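Urban Form and Planning History
Handout 6: The Company Town and Its Promises
2026-10-07

Read this before the seminar. It is shorter than the last one, and it assumes you have finished the chapter on model villages.

1. The claim

Founders of company towns usually said the same thing: give workers decent houses, light and a bit of garden, and you get healthier people and a calmer town. Planners have repeated it ever since. I want you to ask what it rests on. Most of what we have was written by the founders, by their architects, or by visitors who were given lunch.

2. Brirkia

Brirkia was laid out for 4,000 residents. The original prospectus shows a green, a school, a library and wide streets with trees. Only 277 houses went up. You can make the two figures fit if you put more than 14 people in each house, and I don't recommend trying. The library opened in January with a speech and closed when the firm needed the room for its pay office.

Textbooks still print the prospectus plan as if it were a map of the town. Check the caption whenever you see it. A plan is evidence of what somebody wanted to sell.

3. Zilleck and the rent book

Zilleck is the better documented case, mainly thanks to its rent books. A few points to note:

Rent was taken out of wages before they were paid.
A tenant who left the works had to leave the house.
Gardens were inspected. The rules on hedges run longer than the rules on drains.

Some historians call this paternalism and leave it there, as though the word settled anything. Who could refuse an inspection? What did it cost to refuse? The minutes praise the "contented character" of the tenants, but the minutes were taken by the landlord.

4. Mackay versus Ernell

These two are often taught as a pair, Mackay as the failure and Ernell as the success. I doubt the comparison holds. Ernell had a railroad station and three employers within walking distance. Mackay had one mill and a bad road. If Ernell did better, its curved streets and shared lawns may have had very little to do with it. 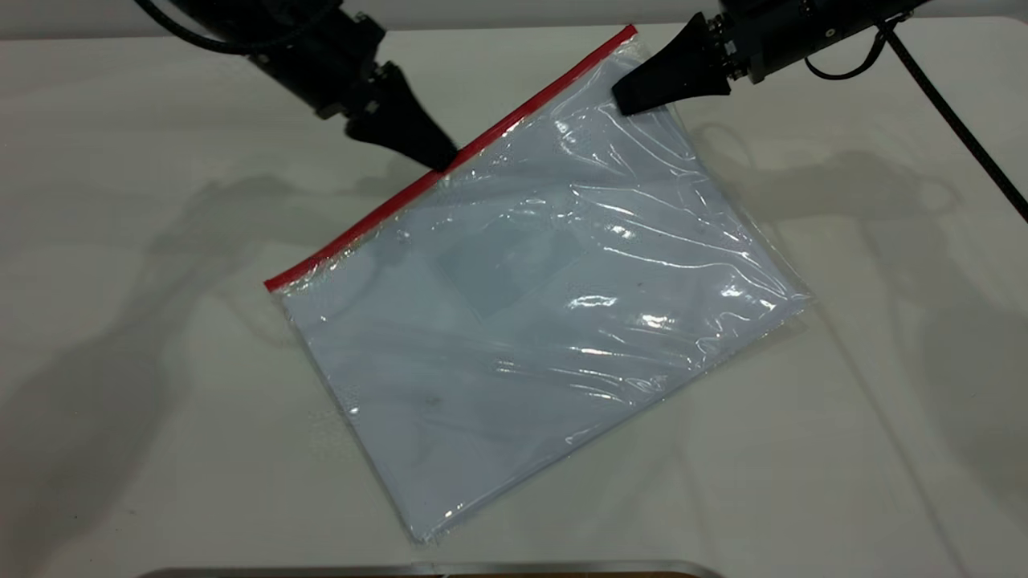 The density argument is no stronger. Ernell's supporters credit its low density, yet the figures they use count the playing fields as residential land. Take those out and the gap with Mackay shrinks from 60 percent to 40. That is still a gap — but a different one from the gap in the brochure, and it needs a different explanation.

5. For the seminar

Bring one source written by somebody who lived in a planned town and did not own any of it. Letters, court records and complaints to the water company all count. Memoirs written fifty years later count too, with care.

Be ready to say who paid for your source to be kept. We will start with the Zilleck hedges.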